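The Windwood Courier used to print 700 copies, and by the March I joined we were down to 646, which my editor said was a rounding error (it wasn't, I'd seen the invoices). I was the whole newsdesk. I did the bins, the council, the lost cats and, that week, the Jastside bridge.

Well! The bridge had a crack in it. I'd rung the council press office three times and got the same chap each time, lovely voice, telling me that talk of cracks was harmful to public confidence and would I consider a piece on the new flower beds instead. So I wrote up the crack. I'd stood under it for 20 minutes with a torch, for heaven's sake.

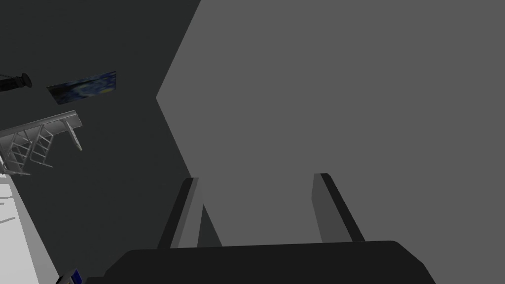

Booker Delacroix rang on Saturday before I'd even got my shoes on, and he wanted to know which side I was on, the town's or the outsiders'. A paper that loved Windwood, he said, would have kept quiet until after the regatta.

I said I drove my mum over that bridge every Sunday. He said that was emotional language. Then he asked, a bit lower, which end the crack was, and I told him the Jastside end, and I could hear him looking for a pen.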